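3.2 Wiping of the table surface and position of the cutting board

The second part of our study concerns the wiping of the table after preparation of food. In the earlier literature on household cleaning, the table is often treated as one flat area without objects. In real kitchens this is seldom the case. A cutting board, a bowl or a bread basket stays on the table while the person is wiping, and the cloth must pass next to it or under it. We wanted to know how much of the surface remains untouched for this reason, and whether the kind of cloth has an influence on it.

The observations were made in the shared kitchens of two residential buildings, one in Kustitz and one in Flernville. The kitchens have similar size, but the tables are not the same height, and we come back to this point in Section 4. In total we recorded 532 wiping episodes. An episode begins when the cloth touches the table for the first time and ends when it is put away or rinsed. If the cloth was lifted for less than three seconds, we counted the movement as continued. From the 532 episodes we obtained 2256 single strokes. A stroke is defined here as one movement of the cloth in one main direction, without a turn.

For every episode we noted the way in which the cloth was held. Three ways were found in the material. In the first one, the cloth lies flat and is pushed with an even pressure over its whole area. In the second one, it is folded one or two times to a pad. In the third one, it is bunched, so that the middle part stands up as a soft fold and only the lower part can come in contact with the table. The flat way covers the largest area with one stroke, but it is difficult to keep near an object, as the edge of the cloth climbs on the object or slides under it. The bunched way covers a small area, and it was nevertheless the most frequent one close to the board.

The border of the cloth deserves a separate remark. Many kitchen cloths have a stitched edge which is thicker than the rest of the fabric. When such an edge lies between the cloth and the table, the softer part next to it may be lifted a little, and a narrow strip of the surface is then not wiped. In our material this strip was most often seen at the start of a stroke. Thin cloths without a border did not leave it, but they wrinkled more easily, and the wrinkles left their own lines. We can therefore not say that one type of edge is better in general.

The position of the cutting board was described with a simple scheme. We divided the table into a near half and a far half, and each half into a left and a right part. A board standing in a far corner was left in its place more often than a board in the near half. Our explanation is that a board in the corner does not disturb the main strokes, and the person decides to wipe around it. The crumbs which are pushed toward the board then collect along its side. In 95 episodes the board was lifted at the end and the area under it was wiped separately. In the remaining episodes this area was either wiped first or was not wiped at all.

The color of the table had an effect on the marking of the untouched areas. On matte surfaces of a middle tone, such as taupe or grey, fine flour is easy to see, but drops of water and thin oil are not. For this reason we used a side light from Lumenta during the evening sessions in July, and the outlines of the marks were drawn afterward with the Drarkico software. Two of the authors made the outlines independently. Where they did not agree, the larger outline was kept.

Figure 3 shows the third way of holding together with a board in the far right part of the table. The results for the four parts of the table are given separately in Section 3.3.

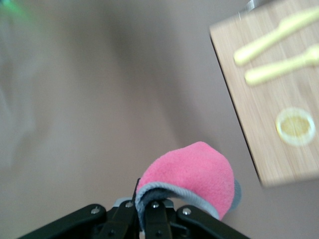
Figure 3. Pink cloth with blue-grey border, held bunched, and light wooden cutting board on a matte taupe-grey tabletop.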